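Home > Play Kitchen > Pretend Food & Crockery
Tagged: felt food, small world, gifts under a tenner (mostly)

The Kandlow Play Café Bundle

Right, I've been promising to put this one together since September and it's finally on the shelf! The Kandlow is my play café bundle: a soft ketchup bottle, three round plates, some pretend fruit and a little toaster oven for the middle of it all. You can buy the whole lot or pick out the bits you're missing (prices are on the card in the shop, or just ring me).

I'll start with the ketchup, as it's what everyone picks up first. It's a red fabric bottle, soft all over with a bit of fuzz to it, and it has the white keystone label with a green edge and the lettering in black capitals. I love that label. The letters are a tiny bit uneven, the way they are when a person has drawn them, and some numbers sit underneath in red. My nephew refuses to eat chips at our house without it standing next to the real bottle. 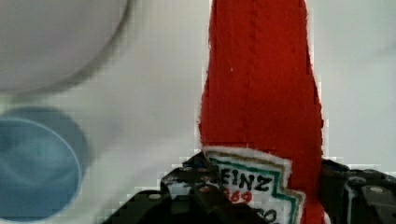
Zinash Bogale wrote to ask whether the felt bobbles if it lives in a toy box with wooden things, as her last one looked like an old jumper by Easter. A fair worry! Ours gets a bit fluffier and that's all, and I run a jumper comb over it now and then. Please don't put it in the washing machine though. I did that with my first one and the label came out looking very sorry for itself. A damp cloth and a bit of patience is the way to go, then stand it somewhere airy.

Size is the other thing I get asked. It's a good handful for a small child, and it's made to be squashed, dropped down the stairs and sat on. There's nothing inside to rattle or leak. If you want one that squirts, this isn't your bottle (and I'd think hard about your carpets).

Now, play food people can be a bit snobby about mixing soft and hard pieces. I'm not one of them. I like a felt bottle beside a shiny strawberry, it gives little hands something different each time, and it means you can add things from whatever you've already got in the cupboard. I had the bottle out on its own for ages before the rest of the bundle came together, and it went with every single tea set I tried.

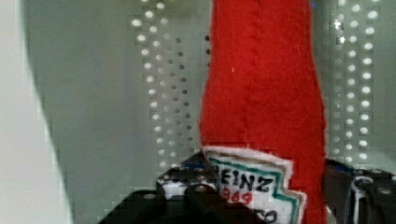

The keystone shape has stepped edges and there's a paler border outside the green one, which is the part that frays a little. I leave it alone. If it bothers you, a dab of fabric glue along the edge will tidy it up in no time.

On to the crockery. You get a big plate in a soft mauve-grey, then a blue one and a green one, both smaller. We call the big one the sharing plate at home and fight over the other two. The fruit is an orange slice with the segments showing, two red strawberries and a banana with its peel open, and I'm very fond of that banana. One strawberry is slightly smaller and shinier than its friend, so don't write in to tell me they don't match, I know they don't!

The toaster oven is the grown-up looking one of the set, black with a brushed silver front, a glass door with a long black handle, two black knobs and a blue inside. It's compact, but it does want a proper table under it. I'd clear a good big space and put the oven to one side, so there's room left over for taking orders.

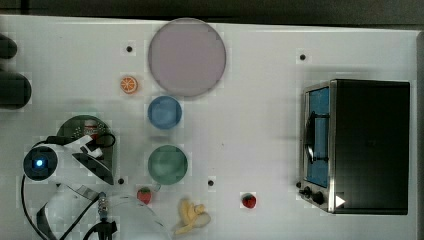 Could the plates be bought separately, a customer from Irudcombe wanted to know, because her twins only ever squabble over the blue one? Yes, you can have singles in any of the three colours, just say which when you order.

I packed 58 of these bundles up last year in the old version and this time I've got 8 ready to go, with more to follow once I've had a sit down. Collection is from the shop at Irudcombe, or I'll post it, well wrapped, in a plain box so nobody small guesses what's in it.

Reader comments

Araya: Bought the ketchup on its own for my granddaughter. It's been to nursery, the dentist and a wedding. Still red!

Grarden: Do you do a mustard to go with it? Would happily pay for the pair.

Zinash Bogale: Thanks for the jumper comb tip, worked a treat on our old felt carrots too.

Araya: Second vote for mustard please.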